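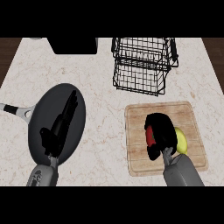
Simulated kitchen counter in the Odden viewer: left arm at the frying pan, right arm at the cutting board.

Running the two-arm kitchen demo at an open day

These steps cover the Bakke kitchen scene as shown to visitors at the Trimville open day on 16th June. You need the Odden viewer and one operator at the keyboard.

1. Start the viewer and load scene 1486. Wait for the marble texture to appear before going on.

2. Check the layout. The pan belongs on the left, the cutting board on the right, with the wire basket farther back on the counter.

3. Set the step limit to 200. Longer runs lose the audience.

4. Select both arms and press Home. If one arm fails to respond, reload the scene — do not restart the viewer.

5. Run the left arm alone first, then the right, then both. Visitors follow the paired motion more easily after seeing each side.

6. Let a visitor pick the next target from the menu. Keep speed at level 2.

7. Press Reset between groups. Logs go to the Jerkico folder, one file per run. Copy them off before closing the viewer.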